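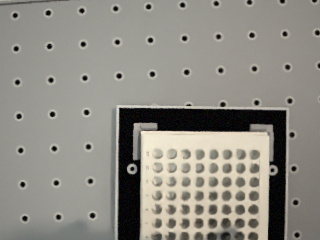

Zornness Shared Workshop: Course Handout
Unit 6 – Building a Bench-Top Plate Handling Cell

1. Purpose of the unit
Members will plan and set up a small cell in which one robot arm moves plates between fixed positions on a bench. The cell is modelled in simulation before any part is bolted down. Members building at home follow the same order of work.

2. The fixture
The plate is located by two corner brackets on a black fixture plate, which stands on a perforated board. The brackets set the position at the corners, so the program needs only one taught point for each fixture. Record that point in the Gallano log sheet, together with the hole used as the origin. Members shall not move a fixture once its point has been recorded.

3. The arm and its reach
Place the base so that every station can be reached with the elbow well bent. An arm at full stretch is slow to correct and places parts poorly. In the model, the base may be turned on the table until a suitable angle is found – note the angle before closing the file. Between moves the gripper waits open, with its fingers pointing down and clear of all stations.

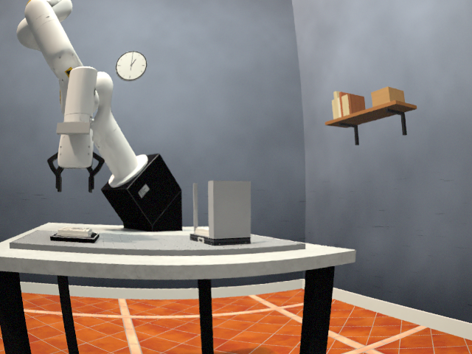 Czesław Jabłońska asks whether the waiting position may be left out in a home build, where bench space is short. It may not. The position can be lowered, but every move must begin and end there.

4. Approach and contact
The gripper comes down vertically over the station. Set the last part of the descent to the lowest speed in the Jornon controller and run it 14 times in simulation. Any run that ends in a fault message is to be entered in the log and the count started again.
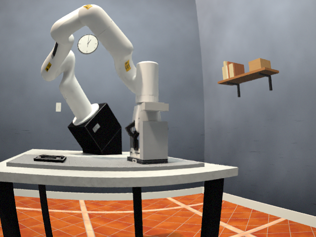 Assessed Work

Submit the model file, the log sheet and a short account of one change made to the layout. The account should be one page. Work is to be handed to Cyprian Śliwiński before the January session – late work will be marked at the following one.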